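Numard opens home ventilation workshop in Clekgate

6 September 2020

Numard has opened a new workshop in Clekgate to build and service heat recovery ventilators for homes, and the whole crew is thrilled to finally have the doors open.

The workshop will make the Stollitz 4, a compact ducted unit that moves stale air out of kitchens and bathrooms and draws filtered outdoor air into bedrooms and living areas. It was fitted in 131 homes during a trial that started in May last year, and the feedback from those households shaped nearly every part of the final design (the filter door alone was redrawn more than once!).

"People were wonderfully blunt with us," said Khurram Usmani, head of product at Numard. "They wanted filters they could swap without a ladder, and they wanted to sleep with the unit running. We went back to the bench and worked on the fan mounts until the bedroom vents were quiet enough for my own very fussy household." 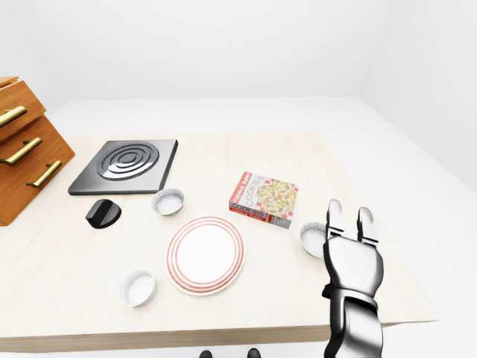

A pale timber table and a warm-toned set of drawers with brass handles in a computer-rendered interior.

The Clekgate workshop employs 26 people, including four apprentices who are learning sheet metal work and duct design alongside the service team. Numard plans to take on more apprentices next year.

Units will be installed through Shaikh Heating and Cooling, which already looks after furnaces and air conditioners across the region. Its technicians have completed their training on the new model and can connect it to most existing ductwork. A home visit comes first, so that the airflow can be set to suit the size and layout of the house.

Replacement filters will be sold over the counter in Clekgate, and owners of older Numard ventilators can bring in fan motors and control boards for repair. Parts for earlier models will stay in stock.

"We love seeing a well-kept old unit come across the bench," Usmani said. "Bring it in, even if it's grey with dust."

Bookings for home visits are open now through Shaikh Heating and Cooling. The first 30 households to book will receive a spare set of filters with their installation.

Media contact: Khurram Usmani, Numard, Clekgate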